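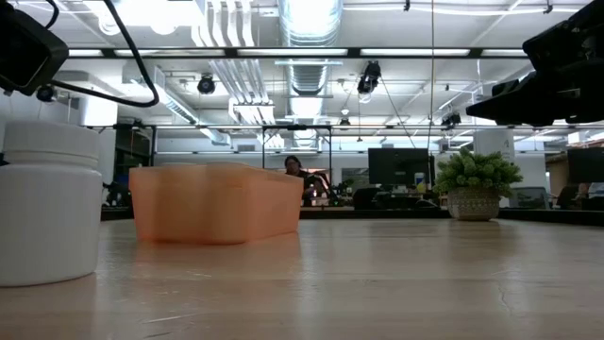 I've been selling tabletops out of the Stindbridge shop long enough to know what people want to ask first: will it still look good once real life gets at it? So let me tell you about the Longo top, the light wood one, item 2846. The color is a pale tan that goes with pretty much anything, and the finish has enough sheen to bounce the light back at you. Put something bright on it, like an orange container, and you get a soft orange glow on the wood in front (I love that, though I know some people like a flatter finish -- ask me about the Surkent if that's you). It does pick up fine marks, and there's a thin pale scratch near the left side. I'd rather you saw that before you order than after.

The raised black border along the back is my favorite part. Pens stop there. So do grapes, which I learned at my own kitchen table in May.

Size and price: the standard top is 56 inches long and costs $976 with the border fitted. You can get it without, but then it's a special order and Xiaoyan Li in the workshop will need an extra couple of weeks. It weighs 38 pounds, so grab a friend for the stairs! 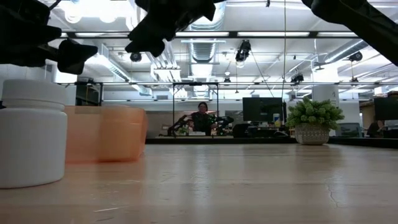 Longo top in light wood with black border, shown with a potted plant and an orange bin.

For cleaning I use a damp cloth and a drop of dish soap, then a dry towel. Skip the scrubby side of the sponge, please. Dario Zanetti swears by furniture wax on his, but mine has never had any and I'm happy with it.

Legs are sold separately. The Takavport set bolts right on, and if you already have legs you like, send me the plate size and I'll check the holes for you.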